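Trarkedby: recogida de tijeras con dos brazos. Subconjunto de fallos

Resumen
Este directorio contiene los episodios de Trarkedby que terminaron en parada, caída de pieza o contacto no previsto. La tarea es pasar tijeras de la mesa a un recipiente. La versión completa tiene 2.794 episodios; aquí solo hay 1.228.

Qué falló
El controlador de pinza Flaltusik daba por válido el agarre cuando la corriente del motor superaba el umbral, sin comprobar la apertura. Con tijeras solapadas, un dedo quedaba apoyado en la hoja vecina y el sistema leía «pieza sujeta». El brazo subía y arrastraba la segunda tijera, a veces hasta soltarla en el aire. En más de 200 episodios el límite de fuerza saltó tarde.

Seguridad
No se permite meter la mano en la celda con los motores activos, tampoco para enderezar una pieza. Tras una parada, cortar la alimentación y esperar 30 segundos antes de retirar nada. Las hojas sueltas se cogen con guante anticorte.

Estado
Corregido en la rama de diciembre: el agarre exige corriente y apertura coherentes. Los episodios antiguos no se han vuelto a etiquetar.

Celda, mesa y recipiente:

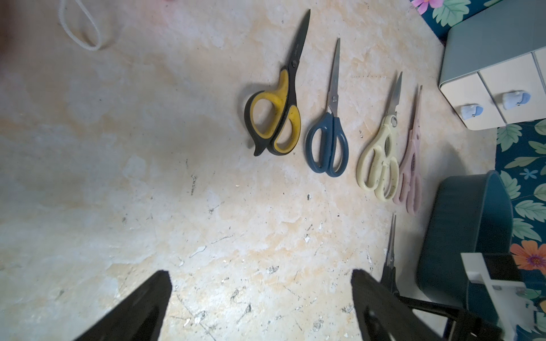
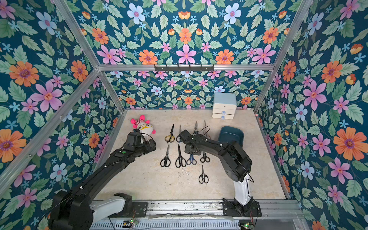
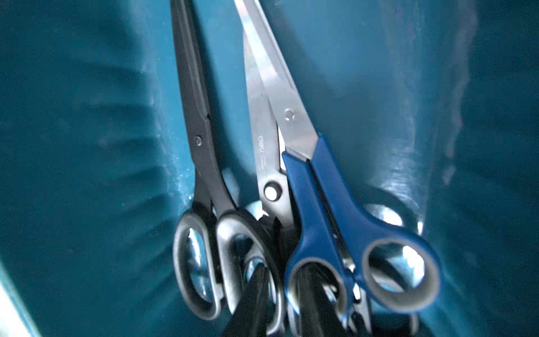
Campos
episodio: identificador numérico
tipo_fallo: parada, caida, contacto
brazo: izq, der
corriente_pinza: serie temporal, en amperios
apertura: serie temporal, en milímetros; vacía en las primeras grabaciones

Limitaciones
La etiqueta «contacto» mezcla roces con la mesa y choques con otras tijeras. Las marcas de tiempo del brazo derecho llevan un desfase sin corregir. El script de lectura está en herramientas/leer.py y necesita la biblioteca Durrani.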